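Chapter 7
Your First Hand-Held Gripper

By C. Bermúdez
30 April 2024

I built my first gripper on a kitchen counter, and it was terrible. The jaws met at the tip and nowhere else, the trigger stuck, and it could pick up a sponge if the sponge was in a good mood. I kept it anyway. It's hanging on a nail in the shared workshop at Calville, and people still borrow it to see what a bad linkage feels like (please do, it's a great teacher!).

In this chapter you'll build a much better one. We're going to call it the Fedo, which was the name on the folder when I started drawing it, and the name stuck. It's a gripper you hold in your hand and squeeze, with a wide-angle camera looking out over the two jaws. There's no motor in it yet. That comes in Chapter 8, when we bolt the same jaws to the Duris arm, and I promise the waiting is worth it - you learn so much about how things want to be grabbed when your own fingers are doing the squeezing.

What you need before you start

You'll want the printed parts from the plans at the back of the book, a handful of metal pivot pins, two soft finger pads with some texture on them, and the trigger spring. The longest part is 166 millimeters, so check that it fits your printer bed before you hit go. Mine didn't the first time. I turned it on the diagonal and it was fine.

If you're working at home, clear more space than you think you need. If you're in a shared shop, put your name on your pins. Pins walk off.

How the jaws work

Each jaw is held by a linkage, and the linkage turns on pins. Squeeze the trigger and both sides move together. The trick is in the holes: if they're too tight the whole thing binds halfway, and if they're sloppy the tips wander and you'll be chasing every object across the table. I drill mine out by hand after printing, a little at a time, with the pin next to me so I can keep trying it. Yes, it's slow. Put some music on.

Set the jaws to open 86 millimeters at the tips. I tried going wider, and I could grab fatter things, but my hand got tired and the grip at the far end went mushy. You may have bigger hands than I do, so play with it.

Trying it on soft things

Blocks and mugs are easy. They hold still and they keep their shape, and after ten minutes you'll think you're an expert. Then try clothes! A folded jacket is my favorite test, the puffy quilted kind, as the fabric is slippery and the filling squashes out of the way just when you think you've got hold of it. Go in low, let the pad rest against the cloth, and only then start closing. Watch for cords and cuffs, which love to hook on a jaw. I do this on the bed, on top of a plush blanket, and that adds a second problem for free: close too deep and you pick up the blanket too.
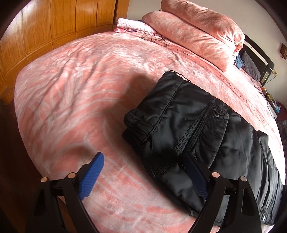 When the grip slips

Start with the pads. Wipe them down, then look at whether they sit flat against each other when the jaws are closed. If one leans, loosen its pins and nudge it over before you blame the spring. Try the same fold of cloth three times before changing anything else, and write down what happened, even if it's only "nope."

Keep that notebook handy. We'll need it on the first page of the next chapter, where the motor has to learn how hard you were squeezing.

Related chapters
Chapter 3: Printing Parts That Fit
Chapter 6: Springs, Triggers and Sore Hands
Chapter 8: Moving the Jaws to the Duris Arm

Last updated: October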